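Wifi printer keeps dropping off the network, craft room

Posted by Yolanda Henao, 12 December 2020
4 min read

Status: open, sort of. Writing this down as I go so Zoila doesn't have to ask me everything twice.

Printer is the Pruvis, the one we bought used. Router is the Handitz the internet company gave us. Laptop is mine. Printer is upstairs in the craft room, router downstairs behind the TV.

Problem: prints fine in the morning. After lunch it says "printer offline." Printer's own little screen says connected. Laptop says no. Page count on the screen is 2,074 so it's not like it's new and never worked.

Tried so far

- turned printer off and on. Works for one job, then offline again
- turned router off and on. Same
- deleted printer from laptop, added it back. Now I have two printers in the list with the same name. One prints, one doesnt, and they seem to trade places
- moved laptop right next to printer. No change
- cable straight to laptop: prints perfect every time. So ink and paper and rollers are all fine, please don't ask me to clean the heads again

Error code on the laptop is just "3". That's the whole code. Help page on the Pruvis site goes to a search box.

Reply from Zoila Tello

Ok the two copies thing is the clue I think. Printer is getting a new address from the router after it goes to sleep, laptop keeps looking at the old one. Can you print the network page? Hold the info button til it blinks, let go. Do it once now and once when it's offline. Compare the line that says IP address.

Also how many wifi names does your router put out? Some Handitz ones have a regular and a 5G. Printer can only see the regular one usually.

Yolanda again

Printed it. First page ended in .14, second one when it was offline ended in .22. So you're right, it's moving.

Two wifi names, yes. Laptop was on the 5G one. Put it on the regular one, no difference, still offline until I restarted the printer.

Got into the router page (password was on the sticker, not the one I wrote down). There's a screen called Connected Devices. Found the printer, it shows as "unknown." Clicked it, there's a box that says Always use this address. Checked it, typed .14, save. Router restarted itself and kicked everybody off, sorry to whoever was on a call.

Then on the laptop:

1. removed BOTH printers
2. restarted laptop
3. add printer, picked "by address," typed the whole number in
4. test page

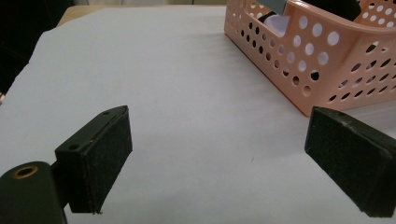

Then left it alone to go to sleep. Came back after dinner, sent the Ait Ali pattern sheets, all 4 pages came out. No offline message. First time all week.

Still broken: scanning. Scan button on the printer says "no computer found." Scanning from the laptop works ok so I can live with it but would like it fixed before January, have a stack of receipts to get through.

Also the Fleltulier label program still has the old printer saved someplace and throws an error when it opens. Click ok and it goes away. Where does it keep that?

Reply from Zoila Tello

Great. Leave the address box checked, don't let anyone reset that router or you'll be doing it over.

Label program: File, then Setup, there's a default printer line. Change it there. If the old name's stuck, pick any other printer, save, close it, open again, then pick the right one.

Scan button is a separate piece of software, the printer driver doesn't include it. Did you install the full package or just let the laptop find the driver by itself? If it found it by itself then you don't have the scan part. Download the big one. When the firewall box pops up say allow for home networks.

Yolanda

Let it find it by itself. Downloading the big one now, it's slow. Label thing fixed, had to do the pick another one trick. Will update when the scan part is in, leave the ticket open pls.

Recent tickets
Laptop fan loud when lid is closed
Label program prints one line too low
Can't log in to router page, wrong password
Tablet won't join 5G wifi name
Scanned pages come out sideways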